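Storage Notes: Keeping Winter Produce Into Spring
Prillcombe Growers' Newsletter, 12 March 2019

Most losses in home storage at this time of year come from two causes: air that is too dry and fruit that was already damaged when it went in. Temperature gets the blame more often, but a basement or unheated room that stays in the low 40s will hold a wide range of produce if the other two conditions are met.

Mandarins are a useful case. The peel is thin, and the space between peel and flesh lets the fruit lose water faster than a navel orange does. At room temperature expect a week or so before the skin starts to toughen. In the refrigerator, in a ventilated bag, the same fruit will usually go several weeks. Sort before storing. Any fruit with a soft spot or a torn stem end should be eaten first, as green mold enters through broken peel and spreads by contact. 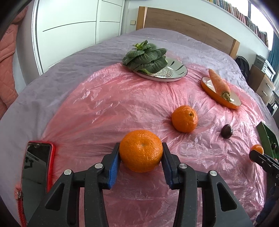
Susis Brannigan

Chestnuts are often shelved with walnuts and pecans, and they should not be. A fresh chestnut is close to half water and very low in oil. Left in a bowl in a heated room, it dries hard within days. Keep them in the refrigerator in a perforated bag, as near 32 degrees as the appliance allows without freezing. A nut that gives when squeezed has shrunk away from its shell. Discard any with small round exit holes, which indicate weevil.

For longer keeping, score the shells, blanch, peel while warm and freeze in a single layer. Frozen peeled chestnuts are suitable for soup and stuffing but not for roasting.

Humidity is the harder variable. The Proner wall gauge sold in the co-op shop reads accurately enough for the purpose, but let it settle overnight in a new location before trusting the number. Leafy greens want 95 percent or higher, which no ordinary room provides. Citrus does well at 85 to 90. Onions and garlic want 65 to 70 and will sprout or rot if kept with either of the others.

Bok choy should go into the crisper unwashed, in a loosely closed bag with a dry paper towel. Water trapped at the base of the stalks leads to slime within two or three days. Keep it away from apples and pears, whose ethylene turns the outer leaves yellow. Slightly limp heads can be revived by trimming the base and standing them in cold water for half an hour. Heads with a sour smell cannot.

Members renting space in the shared cold room should note that the 224 numbered crates are now assigned by crop type. Citrus is on the lower racks, and apples are in the separate bay by the loading door. Crates left unlabeled will be moved to the sorting table.
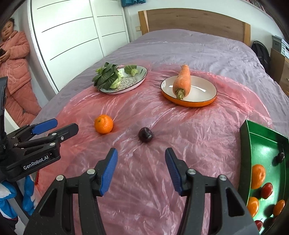
Cold Room Hours

The cold room is open from 8 a.m. to noon on weekdays through the end of May. Bring your own bags. Crates must be emptied and rinsed before the room is shut down for coil cleaning.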